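Häufige Fragen zu den Gemeinschaftstischen im Büro Fogh

Wie groß sind die Tische?
Die großen weißen Tische messen 270 Zentimeter in der Länge und 89 Zentimeter in der Breite. An einem Tisch arbeiten höchstens drei Personen.

Muss ich einen Platz reservieren?
Ja, über den Kalender Fledis. Wer länger als eine Woche am selben Tisch sitzen möchte, spricht das mit Inger Bech ab.

Darf ich am Tisch Kaffee trinken?
Ja. Tassen bitte immer mit Untertasse, damit die weiße Oberfläche keine Ränder bekommt. Offene Suppen und warme Mahlzeiten gehören in die Küche.

Womit wird die Platte gereinigt?
Mit einem feuchten Tuch und etwas Spülmittel. Scheuermilch macht die Oberfläche stumpf. Bei Filzstift hilft der Reiniger von Cenmont, er steht unter der Spüle.

Was muss abends vom Tisch?
Alles — auch Laptop, Maus und Ladekabel. Geschirr kommt in die Spülmaschine. Was liegen bleibt, legt Muthu Reddy in die Fundkiste am Empfang.

Kann ich meine eigene Maus mitbringen?
Natürlich. Bei Mäusen mit Kabel führen Sie das Kabel bitte seitlich über die Tischkante und nicht quer über die Platte, sonst hat der Nachbar es im Arbeitsbereich.
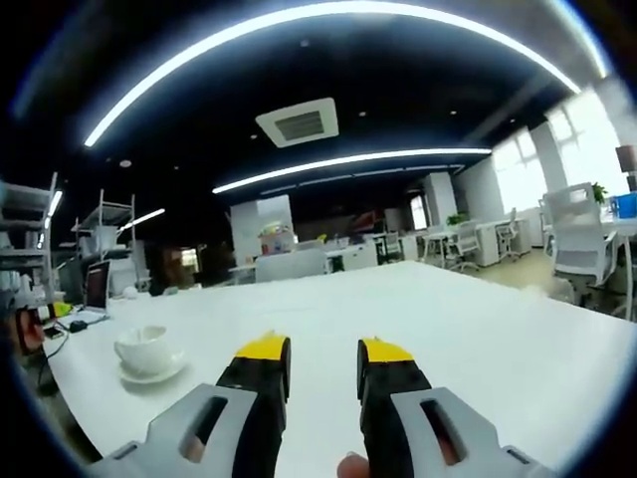 Für Telefone gilt dasselbe wie für Laptops: Sie dürfen auf dem Tisch liegen, aber lautlos. Zum Telefonieren gehen Sie bitte in den Flur.

Darf ich die Metallregale benutzen?
Ja, nach Absprache. Die unteren Böden sind für Kartons vorgesehen. Beschriften Sie Ihre Sachen mit Namen und Datum — Unbeschriftetes wird im Januar aussortiert.

Wer hilft bei Schäden?
Heino Vasiliauskas, Durchwahl 285. Kratzer und wackelnde Beine bitte gleich melden.

Stand: 10.06.2024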